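The Long Road to the Laundry Basket

Wednesday, May 30, 2018

My mother had a theory about machines. She believed that a machine is good at one thing, and that if you ask it for a second thing it becomes offended. Her washing machine washed, but it did not like to spin. Her sewing machine sewed cotton and refused wool. When I told her on the phone that I was going to write about robots which fold towels and sort metal parts, she asked me which of the two they were offended by.

I promised to find out, and in the spring I took the train to Clorkham, where a small company called Jetley has been trying to answer the question for three years. The company does not sell anything yet. It has two rooms on the upper floor of a former furniture store, a kitchen with a very good coffee machine, and a list of chores on the wall. The list was made by asking families and small workshops what they would like to stop doing. Some lines are crossed out, but fewer than I had expected.

Ruan Naidoo, who leads the work, is a tall man with a quiet way of speaking, and he does not like the word "robot" very much. He says it makes people think of the whole person, with a face and opinions. He prefers to speak of tasks. A task has a beginning and an end and a number of ways to go wrong, and he can tell you the ways.

"Pick up a metal part and put it down inside a rectangle," he told me. "You would do this while you are thinking about your lunch. For us it was the whole winter."

The difficulty, as he explained it, is in the small matters. A person's fingers feel when a part is beginning to slip and they close a little more, without asking permission. A machine has to be given this habit. It must also learn that the same part looks different when it is turned over, and that polished steel shows the ceiling lights in it, so that a bright spot on the table may look like an edge. Jetley teaches mostly by demonstration. A person takes the controllers, one in each hand, and does the job through the machine again and again, and the recordings become the lesson. For the part job they used 2,000 demonstrations. I asked if this was a lot. Naidoo said it was a lot for the person.

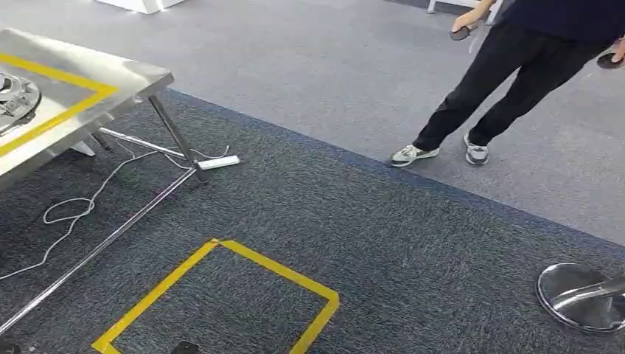 I was allowed to try it myself on the second day. I had believed that I would be quite good, as I drive a car and can ice a cake. In my first attempt I pushed the part off the table. In my second I held it very nicely in the air and could not think how to bring it down. One forgets how much of the work is done by the wrist. After 30 minutes I had placed the part in the right area, and I was as proud as if I had made it from raw iron. My shoulders hurt until the next morning.

There is a reason why the shop floor comes before the home. In a workshop you can decide where the table stands, and it will stand there tomorrow. You can put tape on it. The parts arrive in the same box, and there is no child who has taken one of them to be a wheel for a cardboard train. A house does not make such promises. Chairs move, the light changes at four o'clock, and the dog has its own plan. When I asked Naidoo what would be the hardest room, I was sure he would say the kitchen. He said the hallway, on account of the shoes.

Still, it is the house that people want to hear about. In the second room I saw the towel job, which has become a little famous among the visitors. The machine took a hand towel from a pile, shook it in a way that reminded me of my aunt, and folded it in half and in half again. It needed about six minutes. The result was a folded towel, a bit fat on one side. Then it took the next one and caught two at the same time, and for a while it tried with great patience to fold them both as if they were one. A young engineer pressed a button and separated them by hand.

Two at the same time is the offended washing machine of my mother, I thought. The machine could fold, but nothing had taught it to be surprised.

Not everyone agrees with the Jetley way. I spoke also with Imai, a maker of kitchen equipment, where they think a general machine for the home is a beautiful mistake. Their people pointed out to me that the dishwasher does not have arms. When somebody wanted plates to be clean without hands, they did not build hands. They built a box with water in it and asked us to put the plates in. Imai is now working on a cupboard that stores pans and brings them to the front, and I must say it did its job each time I asked. It cannot do anything else, and it is the size of a wardrobe.

At Zikura, a repair shop for pumps not far from Clorkham, I found an opinion between the two. The owner had let Jetley study her sorting bench and hoped to have a machine of her own one day. She was not afraid for the jobs of her staff. What she was afraid of was cleaning up after it. "If it works nine hours well and one hour badly," she said, "I must know which hour." She would pay for a slow machine if it could tell her when it was not sure. A fast one that was always confident she had already, and she had married him.

I brought this sentence back to Naidoo, and he laughed and then wrote the first part of it on the wall, under the list. To know that you do not know is the part his team will work on from July. If the grip feels wrong, the machine should stop and call for a person. It sounds modest. He believes it is worth more than another hundred towels.

So can they do our chores? A few of them can do a few, slowly, with a person standing near. If your parts are all of one kind and your table does not move, you may get some help fairly soon. If your wish is to come home and find the laundry folded and the shoes in a row, I would not throw away the basket yet.

My mother listened to all of this on the phone. She wanted to know if the machine that folds could also iron. I said it could not, and she said she would wait for that one.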